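So, kleiner Thread zu Regeln für unsere Simulationsläufe, weil Yaw Akolgo mich gestern gefragt hat, ob wir überhaupt welche haben. Haben wir! Seit November sogar schriftlich.

Regel eins: Szene einfrieren, bevor gezählt wird. Wer danach noch einen Wecker auf der Kommode verschiebt, fängt bei null an — ja, auch bei drei Zentimetern.

Regel zwei: Jeder Lauf kriegt seinen Seed ins Protokoll. Bei Votau lagen uns mal 154 Läufe ohne Seed auf der Platte, die konnten wir alle wegwerfen (ich bin immer noch sauer).

Regel drei: Abbrüche zählen mit. Von 700 Versuchen nur die schönen zu melden, das geht halt nicht, egal wie eilig Prakell die Zahlen will.
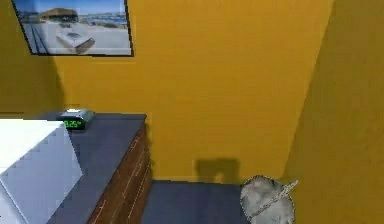 Und bitte die Erfolgskriterien vorher aufschreiben, nicht hinterher! Bei uns liest die immer jemand gegen, der am Regler nicht mitgebaut hat. Dauert pro Aufgabe rund 8 Minuten, das ist echt zu schaffen.

Die Vorlage fürs Protokoll räum ich noch auf, dann stell ich sie hier rein. Wer sie vorher will, einfach melden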